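Planning the Equipment for a Two-Arm Table Clearing Station
Project report, second-year automation group
March 21, 2022

1. What we were asked to do

Our group had to plan the purchase of equipment for a workstation where two robot arms clear up after a meal. The arms were already paid for and are outside our budget. Everything else was ours to choose: grippers, table, lighting, floor stands, spare parts and the items to be cleared. The limit was $2,807, and anything over that needed a signed request. Jhonatan Castaño kept the price sheet and I wrote this report. Marjorie Bainbridge supervised.

2. Grippers

We asked for quotes from Feratis and Grajales. Feratis was cheaper per unit but wanted 17 weeks for delivery, which would have pushed testing into August. Grajales had stock. We also looked at a hand with several fingers for one side. It costs more and has more parts that wear out, but it suits soft or crumpled things that have to go into a bag.
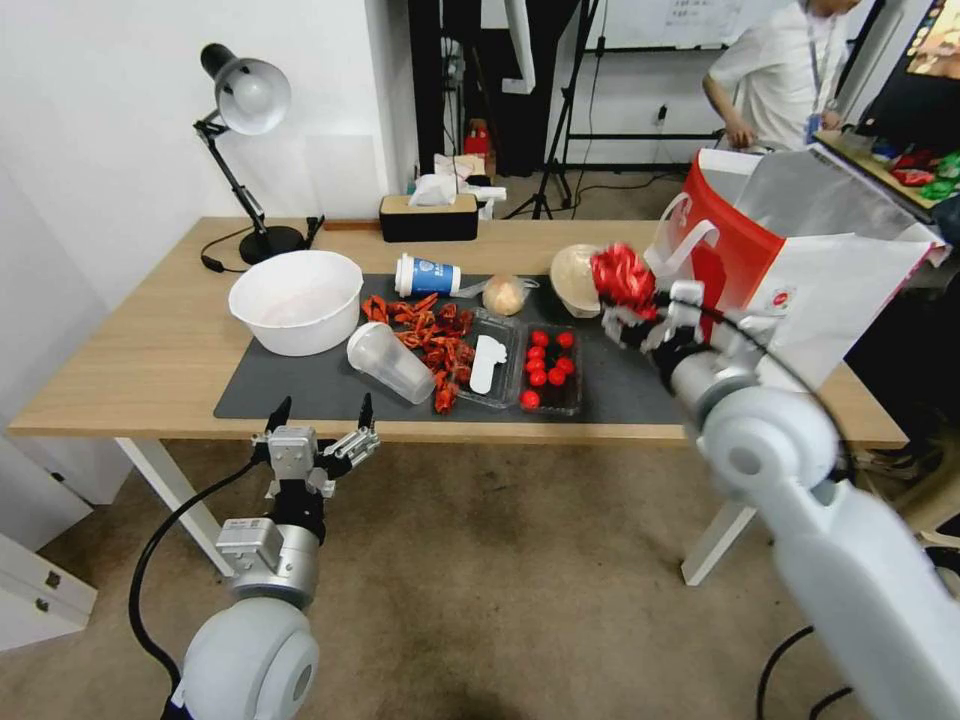
The price sheet therefore has two versions. Version A has the same two-finger gripper on both arms, and one set of spare fingertips fits either side. Version B has one two-finger gripper and one hand. Version B left us $145 under the limit before shipping, and we did not think that was enough to cover a broken part.

3. Table and lighting

We priced an adjustable steel bench from Vellivlow and dropped it. An ordinary table does the job, and the money was better kept for spares. A dark mat went on the list early – light containers are easier to tell apart from a dark surface. The desk lamp was the cheapest item we bought.

4. Items to be cleared
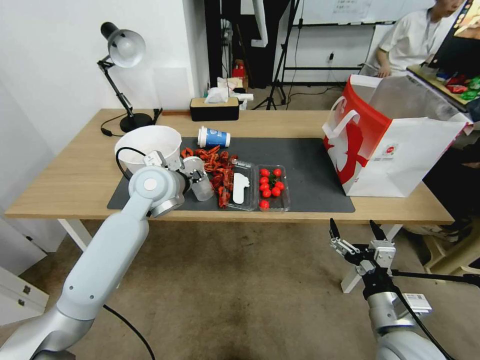

Consumables were the hardest line to budget. Food has to be replaced often, and thin plastic does not last long when it is gripped again and again. At first we listed only bowls and boxes, and the list had to grow. A clear plastic cup held in the gripper is a different job from a wide bowl, and cherry tomatoes in a clamshell can roll if the container is tipped. We now budget cups and clear containers by the pack, with food as a separate line.

5. Cables and stands

Gostum quoted for cable sleeves and clips. We had left these out of the first sheet completely. Cables on the outside of the arms need slack at every joint, so we added clips and one spare cable per arm. 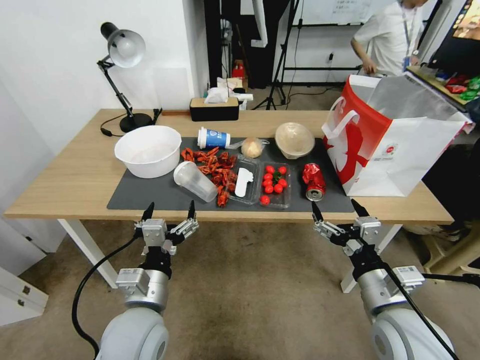 Figure 3. Table layout with a two-finger gripper on each arm.

6. Recommendation

We recommend Version A with Grajales grippers. The hand can be requested next year as a separate purchase. Shipping is still an open item, and Jhonatan is waiting for the final quote from Gostum before the sheet goes to Marjorie for signature.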